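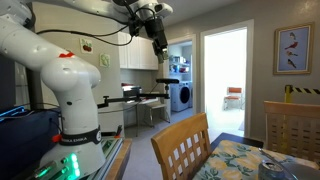 The arm on its mount, with the gripper hanging over the kitchen side

Print | E-mail

I'd been promising Kane Bright I'd come see the Planham lab since February, and I finally made it on 2023-12-18 (in sleet, of course). I figured I'd get the usual slides and coffee. Instead Jenő Pintér walked me straight to the arm and spent most of the visit on how they keep it going, which I loved!

It's a Franka Emika, white with a black gripper, set up next to a kitchen with a dining table and a lemon-print tablecloth. Cozy, for a robot cell. Jenő starts every shift at the base: check the mounting bolts, look at the lights on the control unit, then run his hand along the cables while somebody swings the arm slowly through its reach. The loops up top are his big worry. Too tight and they tug on the gripper, too loose and they catch an elbow joint. He's redone them 17 times, and he still isn't happy.

The fingers come off every 72 hours of running. Two screws, wipe, check for play, back on, then a test routine of 152 grasps that takes nearly 8 minutes. He let me do the screws. I dropped one, and we were both on the floor with a flashlight for a while.

Kane wants to move the whole setup over to the Tulix building next year. Jenő made a face at that. We had lunch after, and I'm going back for the recalibration if they'll have me.

Print | E-mail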